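Ondard 907 desktop tower, refurbished

Home > Computers > Desktops > Refurbished towers
Stock code: OND-907-R
Condition: used, tested, cleaned
Last updated: 2020-08-18

We have a soft spot for a proper desktop tower, the kind you can put under a desk, plug in and forget about until it needs a bigger drive. The Ondard 907 is our favourite of the lot. It was sold mostly to offices, so it has none of the coloured lights and glass panels that people pay extra for now, but it was built to be opened, and after years of looking after these machines we still enjoy taking the side off one. 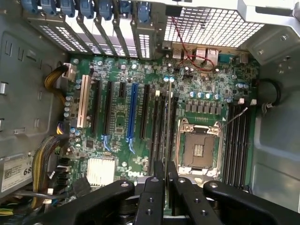

Clorken Reuse, Desktop and Workstation Team

What makes it such a good buy is how ordinary it is on the inside. There's room for your hands! If you have ever tried to change the memory in one of those tiny boxes that bolt to the back of a monitor, you'll know what a treat that is. Parts are easy to find, the manual is readable (we put a printed copy in with every order) and most jobs need nothing more than one crosshead screwdriver and a cup of tea.

What you get

Ondard 907 tower
Mains lead with UK plug
Printed owner's manual
Wired keyboard and mouse (ours are a mixed bag of makes, all cleaned and working)
Our blue card with the test results for your machine

Monitors are sold separately. Have a look at the Kanex page if you want one that matches, as we usually have a few of those in from the same offices.

Choosing your memory and storage

We sell the 907 in 3 builds. The Basic is fine for email, letters, web pages and the family accounts. The Home has twice the memory and a solid-state drive, and it's the one we'd put in front of most people, as the difference when you switch it on in the morning is lovely. The Studio adds a large second drive for photos and music. All of them can be upgraded later, so please don't feel you have to guess right first time. Plenty of our customers start with the Basic and come back a year later for a drive, and fitting it takes less time than finding somewhere to park outside the shop.

If you already have a drive from an old computer with your files on it, bring it along or post it to us well wrapped. We can copy the files over or fit the whole drive as a second one. There's a small charge for copying, none for fitting.

Noise and heat

People ask about this more than anything else, and quite right too. The 907 is a quiet machine when it's clean. Dust is what makes old computers shout, so every tower gets blown out, wiped down and given fresh thermal paste before it goes on the test bench. After that we run it hard overnight with the lid on and listen to it in the morning with the radio off.

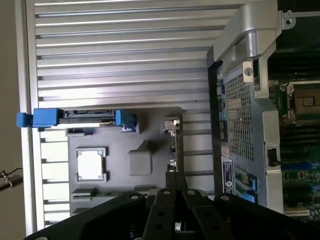 Keep it off the carpet if you can. A low shelf or even a couple of offcuts of wood under the feet will do wonders, and you'll only need to open it up for a clean once a year or so. If you have a long-haired dog, make that twice. Leave a hand's width behind it as well, so the warm air has somewhere to go.

What we test

Memory, with a full overnight pass
Drives, surface check and speed
Every socket on the outside of the case, front and back
Network, wired only
Sound out and microphone in
Power supply under load
Clock battery (always replaced, they cost pennies)

The results go on the blue card. If something is a bit below par but still perfectly usable, a stiff power button for instance, we write that down as well and knock a little off the price.

A word about looks

These towers have had a working life and some show it. Expect light scratches on the side panels and perhaps the ghost of an asset sticker that wouldn't quite come off. Oyewole grade A means you'd have to look for the marks, grade B means you wouldn't. Inside, both grades get exactly the same work. If you're going to hide it under a desk, save your money and have the B.

Size and weight

It's a full-size case and heavier than it looks. Please measure your space first, with the cables in mind. The feet unscrew if you need to gain a little height, and the tower will run happily on its side so long as none of the vents is covered.

Price and delivery

Basic, grade B: £125
Home and Studio: ask us, as prices change with whatever drives we have in

Collection is free from the shop counter. Delivery is by courier in a double-walled box with foam corners, and we'd love to have the box back if you're passing. Every tower carries a year's guarantee for parts and labour. Opening the case doesn't affect it in the least. We'd be a bit sad if you never did!

Bulk orders for schools and clubs are welcome. We've sent out more than 2000 of these towers since we started, and there are more due in from May's office clearances once they've been through the bench.

Related items: Kanex monitors, memory for Ondard towers, spare side panels, dust filters, thermal paste (small tube)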